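4.2 Clearing a bin with mixed objects

Okay, so the single-object tests in the last section went well enough that I wanted to make life harder for the policy. Everything up to this point was one object on a flat surface, and a flat surface is a very forgiving place to pick things up. A bin isn't. It has walls that get in the way of the fingers, things roll into corners, and objects lean on each other in ways my simulator never quite gets right.

I trained two versions of the grasp network for this. The first, which I'll keep calling Nalta, is the same one from Section 3 with no changes at all. The second, Cladstead, starts from the Nalta weights and gets 2,000 extra simulated grasps where the object sits within a finger length of a sloped wall. That's the only difference between them! Same encoder, same loss, same learning rate, and I was pretty strict with myself about not sneaking in other fixes along the way (there were several I badly wanted).

For the real robot runs I drew from a pool of 70 household and toy objects. None of them appear in the simulated set. I picked the pool by hand, and I tried to get a decent spread of shapes: thin things, hollow things, squishy things, and things made of lots of small parts that move when you touch them. Each trial starts with a handful of them tipped into the bin. The arm then gets to keep trying until the bin is clear or it fails three times in a row on the same object, at which point I stop the trial and write down what's left. I ran 50 trials per version, and I used the same mix of objects for both so the comparison is a fair one. I can't promise they landed in the same positions, of course, and I'll come back to that in Section 5.

One detail that matters more than I expected is how the hand comes in. With a parallel gripper you can mostly get away with a straight-down approach. With a multi-fingered hand, the fingers need room to open, and near a wall they often don't have it. Nalta has no idea about this. It picks a lovely grasp on the object and then drives a knuckle into the side of the bin, the force limit trips, and that's a failed attempt. Cladstead learned to turn the wrist so the fingers open along the wall, and it's a really satisfying thing to watch after weeks of listening to the other one bonk into metal.

Figure 6 gives a feel for the kind of mix I mean. The grapes are a good test of the segmentation step, because the network has to decide whether it's looking at one thing or a whole bunch of little things. The cup is a different kind of trouble when it lies on its side, as the best grasp depends on which way the open end points.

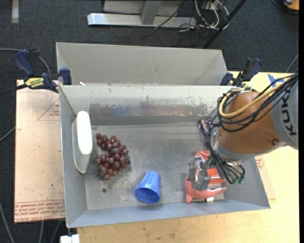

Figure 6. Bin clearing with the multi-fingered hand on the KUKA arm. The hand is above a pink-orange toy; the grapes, the blue cup and a white rounded object are also in the front compartment.

Flat objects leaning against a wall were the hardest case for both versions. There's often only one edge sticking up, and if the fingers nudge it the wrong way it slides down and you've lost your handle. Cladstead still did better there, but I wouldn't call it solved. Soft toys were the easiest by a mile. You can be quite sloppy with a squishy thing and it'll forgive you.

I also compared against two baselines. Shek scores 400 sampled hand poses per attempt and takes the top one, with a plain collision check against a model of the bin. Dametti uses the same sampler but skips the check. Shek was a stronger baseline than I'd guessed, and on hard, boxy objects it kept up with Cladstead just fine. It fell behind on anything hollow, where it liked to grab a rim with one finger inside and then lose it on the lift. Dametti hit the walls even more than Nalta did, so at least the collision check is earning its keep.

The full breakdown by object type is in the appendix. I left out the attempts where the camera calibration had drifted (I re-ran those trials from the start after fixing it), and the rest are in there, including the embarrassing ones.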